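Noltetmont Foster Notes — read me first

Contents

This folder holds the written notes of foster homes which took in dogs through the Noltetmont shelter. There are 795 notes in the present version. Each note is one plain text file, written by the foster person in their own words, and I have corrected only the spelling of place names.

The notes come from homes in Ovberg and Stosberg. Most are short, because people write them in the evening when the dog finally sleeps.

Fields

dog: the name used in the foster home, which can differ from the shelter name
week: the week of the stay, counted from 1
home: Ovberg or Stosberg
other_animals: yes, no or unknown
note: the free text

If a dog changed homes, the week starts again from 1. Please keep this in mind before you compare dogs by week.

How the notes were collected

Zamfira Hodoroagă sent every home a paper booklet with the first bag of food. The booklets came back to the shelter, and Iona Lamont and I typed them in. Some handwriting was difficult. Where we could not read a word we wrote [unclear], and we did not guess.

Known problems

Very shy dogs have more notes than easy dogs. A person who worries about a dog under the bed writes every day, and a person with a calm old spaniel forgets the booklet for two weeks. So please do not read the number of notes as a measure of anything.

The July notes from Stosberg mention fear of noise very often — there was building work in the street.
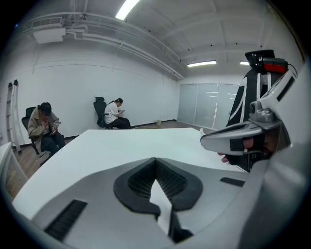
In 5 files the week is missing. I left the field empty and did not remove the notes, as the text is still useful.

Use

You may use the notes for teaching and for your own foster programme. Please do not try to find the homes, and do not publish a note together with a street name.

Corrections

Write to Mirko Valentini at the shelter office and give the file name and the line. I answer mostly on Sunday. Delphine Iwasaki keeps the paper booklets and can check the original page if you are in doubt.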